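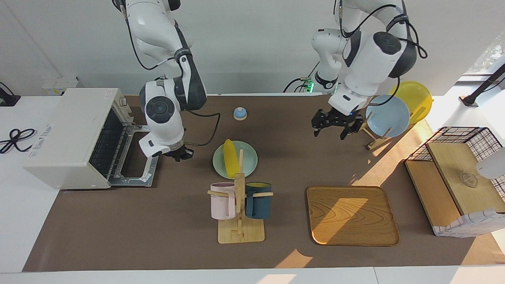
A reader wrote in under last week's entry to ask whether I don't feel silly spending whole days teaching a machine to put corn in a toaster oven, when any child could be shown it once and get on with it. It was kindly meant, I think, and I've been turning it over all Sunday, partly because I was alone in the lab and there was only the hum of the power supplies to turn it over with.

So, do I feel silly? Sometimes! Mostly in the first half hour, before my hands have warmed up, when I'm sitting in the chair with a handle in each fist and the big white arms are copying me a beat behind, and I go for the plate and close the fingers on nothing at all. I've been at this since March and I still miss. But a child who is shown a thing once has already had years of picking up spoons and dropping them off the high chair, and these arms have had only me, and the two people on the weekday shift, and whatever we manage to give them before the building locks up for the night.

I got in a little before nine. The drive out to Zudton is lovely this time of year and I had the road to myself, and I stopped for a cinnamon roll, which I ate in the car because of the rule about crumbs. (It is a good rule. I was the one who broke it the time we had to have a gripper taken apart, so I keep it very faithfully now.) The sun comes in at that window hard in the morning and lies in streaks over the brown mat, and I used to pull the blind down for it. Then the weekday people said to leave it up. They want the streaks in there. They want cloudy days too, and late afternoons with the lamp on, so that what the arms learn is the corn and not the light on the corn. I've come to like it. It's more like a kitchen that way.

Gudeta is the name of this round of work, and I've never gotten a straight answer on where the name came from. The round before it was all blocks and cups, one arm at a time. Gudeta is kitchen things and both arms, and the goal on the sheet for the whole round is 1790 good runs, spread across all of us. A good run is one where the thing asked for gets done from start to finish with no drops, no bumps hard enough to stop the arms, and no long pauses while the person in the chair scratches her nose. You would not believe how often a nose needs scratching when both hands are taken.

The list for the morning was corn and plates. Corn from the green plate to the tray, corn from the tray to the green plate, blue plate out of the rack, blue plate back into the rack. The corn is the easy one, which surprised me when I started, as I'd have guessed a plate would be simpler than a knobbly thing. But those kernels give the fingers something to hold on to. You come down over the middle, you close gently, you feel (well, you don't feel, there's no feeling in the handles, that's the whole trouble, but you see the ear settle) and then up and over. If you take it too near one end the other end swings down and thumps the rim of the tray and then you've got a run with a thump in it, and you have to decide whether it's a bad thump.

The plates are another story. A plate standing in a rack looks as though it's just waiting for you, but the slats are thin and close together, and a finger has to go in behind the plate without catching on the wood. Then there's the yellow plate leaning behind the blue one. Take hold of the blue one greedily and you bring the yellow one forward with it. I did this over and over before lunch. I said a word I'm glad the microphone doesn't pick up, there being no microphone.

What got me past it in the end was watching my own hands at home. I noticed on Saturday night, doing the supper dishes, that I never pull a plate straight up out of the drainer. I tip it toward me first, just a touch, so it comes away from its neighbor, and then I lift. I've been doing that for my entire grown life and never knew. So this morning, after all the bad ones, I tried tipping with the arm, a small roll of the wrist and then the lift, and out it came with the yellow one left sitting where it was. I got 17 good runs in a row after that, which for plates is a very fine streak for me, and I wrote it on the whiteboard in large figures and underlined it.

That's the bit I'd like to tell the reader who wrote in, if she comes back. Half of what I do out there is find out what I've been doing in my own kitchen all this time. I had to slow down to show it to something else before I could see it.

There is also a question I've wondered about, of whether my habits are good ones to pass along. I am left-handed, and the two on weekdays are right-handed, and we've been told this is a fine thing and to carry on as we are. All the same I picture the arms, somewhere down the line, reaching for a mug in that slightly sideways manner I have, the one my mother used to tease me about. It gives me a funny warm feeling. I suppose a piano teacher has it when she hears her own fingering come out of somebody else.

Lunch was soup from the thermos, out on the steps. I let the arms rest and I let my shoulders rest, and I read two chapters of my library book, and a cat came by and looked me over and went away again.

By one o'clock I had the whole table to set up again. For every batch we move everything: the oven, the rack, the tray, the mug tree, the plate, all of it, into places they weren't in before. The idea is that the arms shouldn't learn where the tray is. They should learn to look for a tray. I used to be lazy about this and nudge things a few inches, and I was told off (very nicely) when someone laid my batches side by side and they were practically the same table. So now I make a game of it. I pretend that some other cook has been in and put everything away wrong.

I do find the mug tree hard to place. Wherever it stands, it's in the road of an elbow. The pink mug and the dark teal one hang off it, and on one afternoon last month I swept the pair of them sideways with the forearm while I was looking at something else entirely. No harm came to either, but the arms shut themselves off with a clunk that I felt in my back teeth. Since then I look at the mugs first before I plan anything, and I go around them like furniture in the dark.
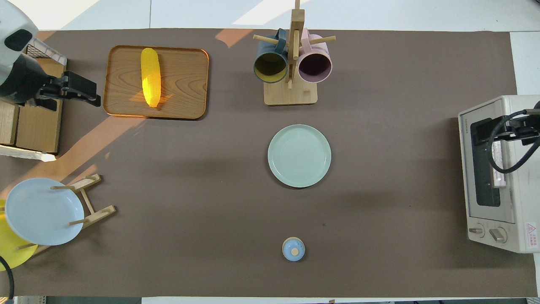

Afternoon, and the oven door

This was the part I had been putting off. The door of the toaster oven opens downward and lies flat, and the arms have to open it, pull the rack out a little, set something on the rack, push the rack in, and close up. We don't plug it in for any of this, so there's no toasting, to the great disappointment of everybody I describe it to. It's all opening and closing.

There are 74 runs on my sheet for the oven and I'd managed only a handful before today. The trouble is with the pull. In the chair you pull with your whole arm, as you would at home, and the machine takes you at your word and goes on pulling after the door is down. So you have to learn to stop early and let the door's own weight finish it. I practiced with the recorder off for quite a while, just opening and closing, opening and closing, like someone testing a hinge in a hardware store.

Then I turned on Nernoren, our recording program, and did it properly. Nernoren is a fussy old thing. It wants the date, the task and the shift typed in each time, and if you misspell the task it makes a brand-new folder with your misspelling on it forever. There is a folder named "tosater" that I will not discuss. But it shows me each run straight afterward, and I have gotten fond of that, the little replay with everything in it just as I did it, hesitations and all. You can tell when I'm nervous. The fingers hover.

I kept 5 oven runs out of the afternoon's lot. That's not many, and I was tempted to keep a sixth where the corn rolled a little on the rack and stopped by luck. I deleted it. What they've told us from the start is that a lucky one teaches luck, and I wouldn't want the thing to grow up expecting it.

Packing up

Arms parked, power down, dust cloth over the handles. I wrote a note for Monday asking whether anyone has heard back from Predwood about the spare dish rack, as we were promised it weeks ago and the one we have has had a hard life with me. I also left the last cinnamon roll in the break room with a napkin over it, first come first served.

My right thumb is sore tonight, right at the base, from the squeeze on the handle. The left is fine. I had never thought of myself as squeezing harder with the right, but there it is, and I expect it shows in the runs too if you know to look. I've got it wrapped around a cold glass while I type with the other hand, so forgive the spelling.

Next weekend is mugs, on and off the tree. I've been taking mine off the hook by the sink very slowly all evening to see how I do it.

12 comments · 38 shares

Get new entries by email. Enter your address to join the newsletter. You can unsubscribe at any time.

This site uses cookies to remember your settings. Accept | Manage preferences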